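Boletín de automatización y manipulación
06/02/2023

El 39 por ciento que falta en el informe de Nirau

Llevamos meses oyendo que el aprendizaje por imitación ha resuelto la manipulación de objetos domésticos, y cada vez que alguien publica una cifra redonda nos piden que la comentemos. Esta vez toca. El grupo Nirau ha difundido los resultados de Cukton, su método para enseñar a un sistema de dos brazos a recoger y colocar vajilla a partir de demostraciones teleoperadas. El titular de la nota de prensa habla de un salto enorme. El informe técnico, que hemos leído entero, anexos incluidos, cuenta algo bastante más modesto y, para nuestro gusto, más interesante.

Empecemos por lo que está bien hecho. El equipo grabó 368 demostraciones con operadores humanos y entrenó con ellas una política que predice secuencias cortas de movimientos en vez de un solo paso cada vez. La idea no es nueva. Lo que aporta Cukton es una manera de elegir qué demostraciones pesan más: un segundo modelo puntúa cada tramo según lo fácil que resulta anticipar lo que viene después, y los tramos en los que el operador duda, retrocede o corrige reciben menos peso. Suena razonable. Cualquiera que haya teleoperado un par de brazos sabe que en una sesión larga se cuelan titubeos que no convendría enseñar a ninguna máquina.

Los números: con la ponderación activada, la tarea de levantar un plato de una bandeja y depositarlo en otra zona de la mesa se completa en el 61 por ciento de los intentos. Sin ella, el porcentaje baja bastante. La nota de prensa se queda con esa diferencia. Nosotros nos quedamos con el 39 por ciento de fallos, al que el informe dedica un solo párrafo, y con el tamaño de la prueba: 64 intentos por condición, todos en la misma mesa y con la misma iluminación.

Un plato es una pieza traicionera para una pinza paralela de dos dedos. Hay que entrar por el borde, con un dedo por dentro y otro por fuera, y el margen es mínimo. Si la pinza baja un poco de más, choca con la bandeja; si baja un poco de menos, resbala. El informe reconoce que la mayor parte de los fallos se produce en ese último tramo del descenso, pero no los desglosa. Habría bastado una tabla con dos columnas. 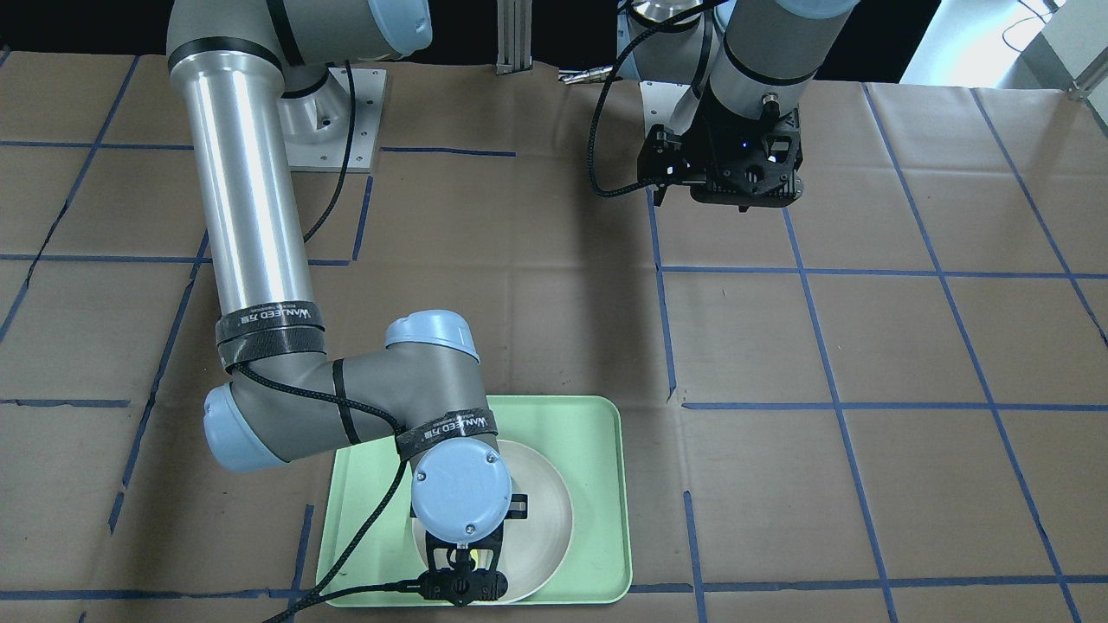
Tampoco queda claro qué papel tiene el segundo brazo. El método se presenta como bimanual desde el resumen, y la política controla los dos brazos a la vez, pero en la tarea del plato solo uno de ellos toca algo. El otro aparece en las gráficas de trayectorias como una línea casi plana. Predecir que un brazo se queda donde está es fácil, y si el error medio se calcula sobre todas las articulaciones, esa línea plana mejora la media sin que el sistema haya aprendido nada útil. Hemos buscado en los anexos el error separado por brazo y no está.

Nos preocupa más otra cosa. Dar menos peso a las dudas del operador limpia los datos, de acuerdo, pero también borra las recuperaciones. Cuando una persona nota que el agarre va mal y recoloca la pinza, ese tramo es difícil de predecir y Cukton lo penaliza. Sin embargo, es la única información que tiene el modelo sobre cómo salir de un apuro. El informe incluye una observación que apunta en esa dirección: los intentos que empiezan mal casi nunca se enderezan. Los autores lo atribuyen a la falta de datos. Puede ser. También puede ser consecuencia directa del método, y el experimento para distinguir una explicación de la otra es barato: marcar a mano las recuperaciones, devolverles el peso completo y volver a entrenar.

Queda la comparación con Hemico, el método de referencia. Aquí el informe hace una trampa pequeña, seguramente sin mala intención. Hemico se entrena con sus parámetros de fábrica, mientras que Cukton pasa por 9 configuraciones distintas y se publica la mejor. Con 64 intentos, elegir la mejor de 9 regala unos cuantos puntos por puro azar. No decimos que la mejora desaparezca al corregirlo, decimos que con lo publicado no se puede saber cuánto queda de ella.

El laboratorio Nwachukwu, que trabaja con un montaje parecido, ha anunciado que intentará reproducir los resultados y que espera tener algo en septiembre. Su plan contempla cambiar de vajilla y mover la bandeja entre intentos, dos variaciones que echamos en falta en el trabajo original. Si la política aguanta con la bandeja desplazada un palmo, rectificaremos con gusto en estas mismas páginas.

Mientras tanto, nuestro consejo a quienes nos han escrito preguntando si conviene adoptar la ponderación es que la prueben con sus propios datos, que guarden las demostraciones originales sin filtrar y que fijen el número de intentos antes de empezar a contar aciertos. El código está publicado y se instala sin demasiado sufrimiento. Los datos, de momento, solo se facilitan bajo petición; hemos pedido los vídeos de los intentos fallidos y seguimos a la espera de respuesta.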